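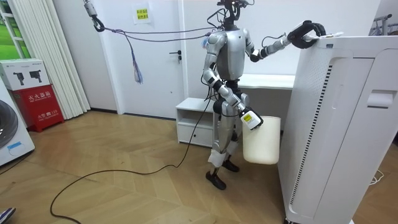

How often should the filter in a big floor-standing air purifier be changed? Go by the hours on the display and by what the filter looks like, and expect to change it sooner in a room where the door stays open.

That is the short version for those who only read the first lines. The longer one follows.

On April 12, 2026, a member of the Flostiscombe indoor air list wrote:

> We bought a tall Vodex unit secondhand in February for our
> back room, wood floor, one door. It now smells dusty when it
> starts up. The manual is missing. Can I vacuum the filter, or
> do I have to buy a new one? And does it matter that it stands
> almost against the wall?

I have had the same model for 5 years, so here is what I do.

Unplug it first. Roll it out into the room – the small wheels are fine on wood, but lift it over a threshold. Take the cover off and look at the outer screen. On mine it was gray all over the first time. The screen can be vacuumed with a soft brush or rinsed, and then it has to dry overnight before it goes back in.

The thick filter behind it should not be washed. I vacuumed mine once and it shed fibers, so I don't do that anymore. I replace it when the counter gets near 600 hours in the dusty season and let it go longer the rest of the year. Nogueira had them for $61 and Skunditex for $53 when I last looked. Both fit. The Skunditex one is a little tight at the bottom corner.

Wipe the slots in the grille with a barely damp cloth. A dry paintbrush gets into the narrow ones.

As for the wall, mine was noisier when it stood close. I moved it out a foot and left it there – keep the cord along the baseboard if people walk through.

If it still smells after a new filter, write back and say which speed you run it on.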